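The Word Desk

Half six and the lift was out again so stairs, four floors, coffee down the cuff. Sella was already at the desk. Sella was always already at the desk.

"They've sent another one," she said.

"Another what."

"Guidance."

He took his coat off. Sat. Chukwuemeka Mohammed, deputy chief sub, Zostport Courier, eleven years in the same chair, the chair older than that. The guidance was on the screen. Two pages. From Böttcher, upstairs, who'd come over from the owners in September and had been improving things ever since.

Staff should no longer use the word "crony". Staff should no longer use "crony" in headlines, captions, standfirsts or social posts. An alternative such as "associate" or "long-standing colleague" is prefered.

"He's spelt preferred wrong," said Sella.

"I saw."

"Should I tell him?"

"No."

Phones going. Nobody's, then everybody's. It was the night of the Amach story and the whole building knew it. Councillor Amach, leader of the council, housing contracts, a brother-in-law with a van and then quite suddenly a brother-in-law with a fleet. 1,762 emails in a box file. Three reporters had read all of them. One had gone off sick.

And the headline, which had been sitting there since lunch, in 60 point, lovely thing, fitted to the millimetre:

AMACH CRONY GOT HARBOUR FLATS DEAL

"Associate," said Sella, trying it. Counting on her fingers. "Doesn't fit."

"No."

"Long-standing colleague."

"Sella."

"I'm just saying it doesn't fit."

He rang upstairs. Rang again. Böttcher picked up on the third go, eating something.

"It's a loaded word," said Böttcher.

"It's a loaded story."

"It implies corruption."

"The story says corruption. Paragraph two. You've read it. The lawyer's read it."

Chewing. "The lawyer has read the story. The lawyer has not read the tone."

He put his hand over the receiver, looked at the ceiling tiles for a bit. There was a brown stain up there the shape of Wales. He took his hand off again.

"What would you like instead."

"Friend," said Böttcher.

"They hate each other. It's in the emails. He calls him a parasite."

"Contact, then."

"Contact."

"Contact is neutral. Is it short?"

It was one letter longer. He didn't say so. He said he'd see what he could do and put the phone down, gently, because the last one had cracked and they'd docked him for it.

Fifty minutes to the first edition. The crossword had come through with the wrong grid. Somebody in sport wanted to know if you could say "hapless" about a goalkeeper, had that gone too, and Sella said not yet. Page 29 had a hole in it where the garden centre had pulled its ad. The garden centre belonged to Amach's wife. So they knew, then. Word was out, and the ad had gone like a bird off a wire before bad weather.

"They know," he said.

"Course they know," said Sella.
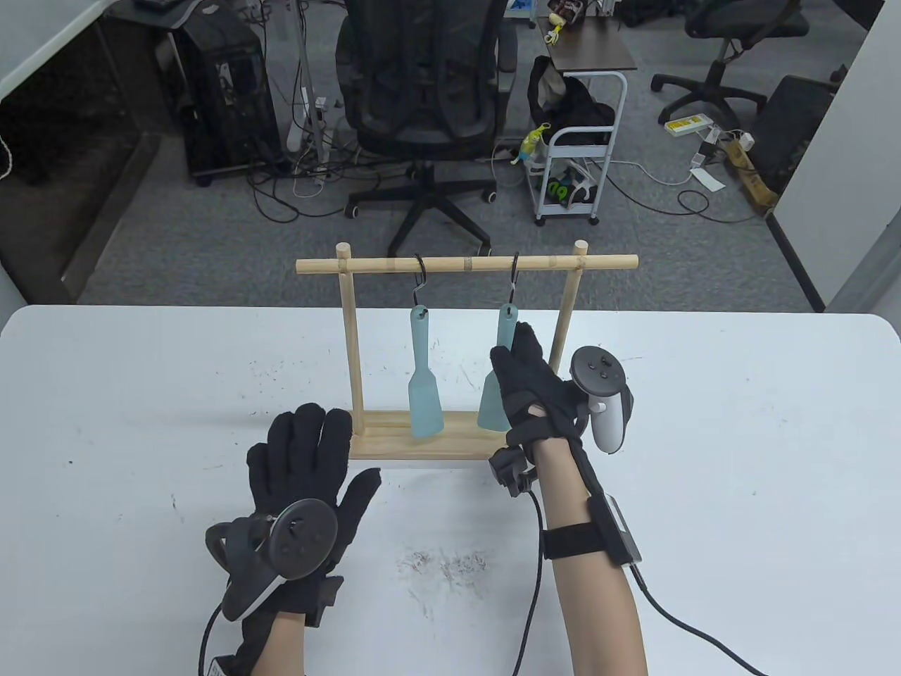 She typed. He went back to the headline. Took out HARBOUR, put it back. Took out GOT. AMACH CONTACT IN FLATS DEAL. It looked like a man who'd been handed a leaflet. He said it aloud and felt slightly ill.

The thing was he had a list. Had kept it since the autumn in the back of a diary, in pencil. Every word they'd lost. Bungle. Junket. Snub, for a fortnight, and then it came back. Fat cat, obviously. U-turn was now "revised position". Last month they'd lost "lied", and a minister who had stood up in front of six cameras and lied had "offered an account which was later updated." His mother had rung him about that one. She'd read it out to him down the phone, slowly, and then asked if he was eating properly.

Thirty minutes.

"What did he call him?" said Sella. "In the emails."

"Who?"

"Amach. The brother-in-law. You said parasite."

"Parasite. Leech, once. My wife's bloody leech of a brother."

She'd stopped typing. "Is there anything in the guidance about leech?"

He scrolled. Went down both pages, then back up. Crony. Henchman. Sidekick. Hanger-on, with or without hyphens. Two paragraphs on "so-called".

"No," he said.

"And if it's a quote."

"If it's a quote it's his word. It isn't ours." He had already pulled the email up. Number 354, sent at ten to midnight, no subject line, the leader of the council to his own chief of staff. Give the leech the harbour flats and maybe she'll let me sleep.

He read it twice. It had been in the story all along, down in paragraph nineteen, where somebody careful had put it.

"Lawyer?" said Sella.

"Lawyer's cleared it. It's in. He cleared it on Thursday."

"Tone, though."

"It's Amach's tone."

She laughed, a short one, like a cough. He was typing. Single quotes. Didn't need the brother-in-law at all now, didn't need crony or contact or any of it.

'GIVE THE LEECH THE HARBOUR FLATS'

Too long by a good bit. He dropped it to 54 point and it slid in like a drawer shutting. Moved the quote up from nineteen to the intro. Cut a paragraph about procurement rules to make room, felt bad, cut another.

Twelve minutes. The phone on the desk lit up, upstairs's number. It rang and they both looked at it.

"He'll want to see the page," said Sella.

"He'll get the page. Everyone gets the page. It's a newspaper."

"Are you going to answer that?"

It stopped. Then it started agian. He reached across, past the cold coffee and the diary, and sent the front to the printers, and only after that did he pick up.

"Evening," he said. "Yes. Yes, I took it out. Crony's gone completely."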